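Ticket: Second two-arm bench, budget query
Opened by: Parveen Mengal
Queue: Fekel equipment planning
Status: waiting on supplier

Hello all, and sorry in advance for the length of this one. We've been asked to put a figure on a second bench for the tidying work (bowls, glasses, patterned tins, all the bits that have to be picked up and set down again), and I'd like to get it right before the January round closes. The Sendwood quote covers the arms and the frame, but I can't find any grippers or spare fingers in it. 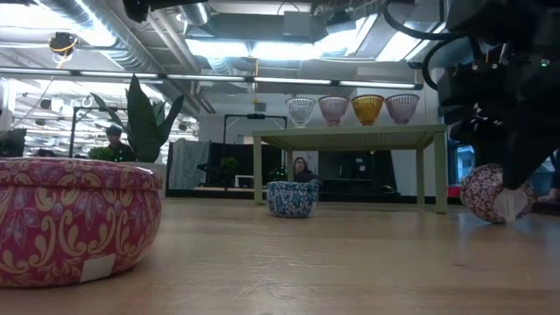 Does the Sendwood price include fitting?
Fitting is charged separately, at two days' labour, and they need the floor clear before they come.

Thank you, that helps a great deal. I've also asked Palomino for a price so we have something to compare. Theirs came back 43 pages long, bless them, and most of it is terms and conditions. As far as I can tell the arms are cheaper but the lead time is

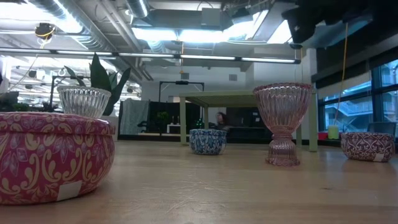 five weeks longer, and that would push us past the end of the budget year. I'd sooner pay a bit more and have it on the floor in time — though I'm happy to be talked round if anyone feels strongly.

For sizing, please work from the layout we have now, with an arm at each side and the green shelf at the back.

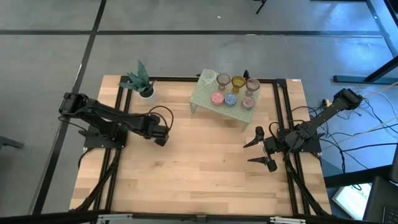 Current bench, both arms and shelf.

Update, Friday: Priren can supply gripper fingers on their own, so I've split those into a separate line. I've put down two spare sets for the new bench and left the old one as it is, 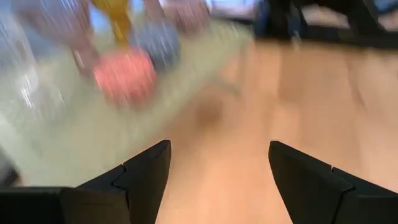 and if that seems mean, do say so before I send it up, as it's much easier to trim a line than to ask for another one later. Still to come is Sendwood's answer on delivery. I'll leave the ticket open until I have it in writing.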